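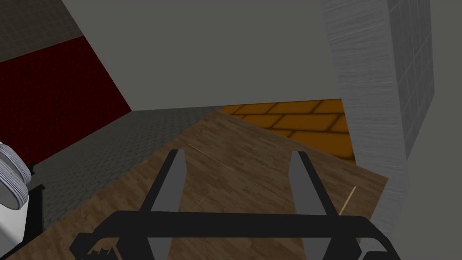

Figure 1. Simulated workcell, view over the open gripper toward the board.

Search this site Search Clear

Progress report to the Tomari Fund: Rules of practice for simulated manipulation trials
Period ending June. Submitted Jul 20, 2025
Prepared by Debora Piras, Curska test group
Reading time: 4 minutes

1. Purpose of the work

The grant covers the drafting and trial use of a written code of practice for manipulation trials run in simulation. The code sets out what must be recorded before a trial starts, how a trial is stopped, and what may be claimed from the results. It does not set performance targets for any arm or gripper.

2. Status

Draft 3 of the code was issued to both partner sites, Georgiou and Podthorpe, in June. Draft 2 has been withdrawn and should not be cited. The trial log held 1,093 entries at the close of the period. Each entry records the scene version, the random seed, the controller build, the start pose and the reason the run ended.

The audit of the log is under way. Entries with a missing seed are marked void and kept in the log. They are left out of all totals used for reporting.

3. Scene rules

Section 4 of the code deals with the appearance of the simulated room. Surface textures may be varied between runs, and combinations that would be odd in a real workshop are allowed. The scene in Figure 1 has a wood-grain board, a gray cobblestone floor, a red quilted wall panel and a segment of orange brick. Under the code, all such choices must be listed in the scene record by name and version. A texture changed during a run voids the run.

Plain surfaces are recorded in the same way as textured ones. Draft 2 left them out, and Georgiou asked for a ruling on whether a flat gray wall counted as a default or as a choice. Draft 3 treats it as a choice.

Contact settings are kept in a separate file. Friction and stiffness values may not be inferred from the look of a surface. A board with a wood texture has whatever friction the contact file gives it, and reports must quote the file.

4. Gripper and start state

The start state must give the finger opening as a number, with units. The words "open" and "closed" are not accepted in the log. They may be used in captions.

Thin objects need an extra entry. The light tan stick near the right edge of the board in Figure 1 has little contrast with some wood textures, and its pose must be taken from the simulator state. Reading the pose from a rendered view is permitted only when the vision system itself is under test.

5. Stop conditions

A run ends on success, time limit, joint limit, excess contact force or operator stop. Podthorpe had been logging the last two under one code. The codes were split in June and the site has been asked to relabel its earlier entries. Until that is done, force stops from Podthorpe will not be reported separately.

6. Claims

No result from a simulated trial may be described as evidence of safe operation around people. The clause was disputed at review and has been kept without change. Results may be used to rank controller builds within the same scene version.

7. Open items

Relabeling of stop codes at Podthorpe. Open.
Wording of the seed rule where a run uses 2 random streams. With Curska.
Retention period for void entries. Awaiting the fund's view.
Template for the scene record. Issued, comments due from Georgiou.

8. Next period

The audit will be completed first. Draft 4 will follow once the seed rule is settled. No change to the budget is requested.

We use cookies to remember your settings. Accept Decline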